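Dutdale schools weigh a robot kit on the strength of a booklet

2026-02-06

The Dutdale school district may spend part of its elective budget on a self-driving starter kit for high school classes, and so far the case for it rests mostly on printed matter. A supplier's booklet, in Chinese, went around the table at the district office this week. A vote is expected later this month.

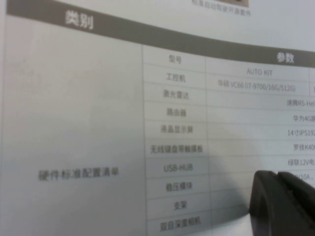 Zulema Henríquez, who runs the electives program, wants one kit for a class of 70 students split over two campuses. She says the hardware is complete and ready to teach with. Maybe so. The standard hardware list does go past the vehicle itself, with rows for an industrial computer, a lidar, a router, an LCD screen, a wireless keyboard with touchpad and a USB hub. A list of parts is still only a list of parts – it says nothing on who repairs them, or how 70 teenagers share one keyboard. The district has not asked for a full English translation, and no teacher has been named to run the course.

The cover is more persuasive, as covers tend to be. Under the red title is a big photo of a room with rows of light wooden desks and a wheeled robot standing on one of them. Dutdale's own electives room seats 60.

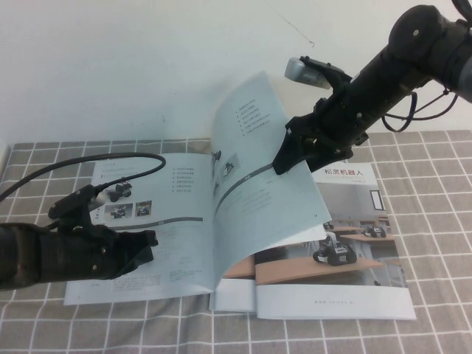
Thirumalai Devadiga wrote in to say that the district bought the Flumex weather stations the same way, from a brochure, and that two of the three were in a closet by October. He would like to see the kit run in a Dutdale classroom before any money moves.

Henríquez said a demonstration had been requested. No date has been set.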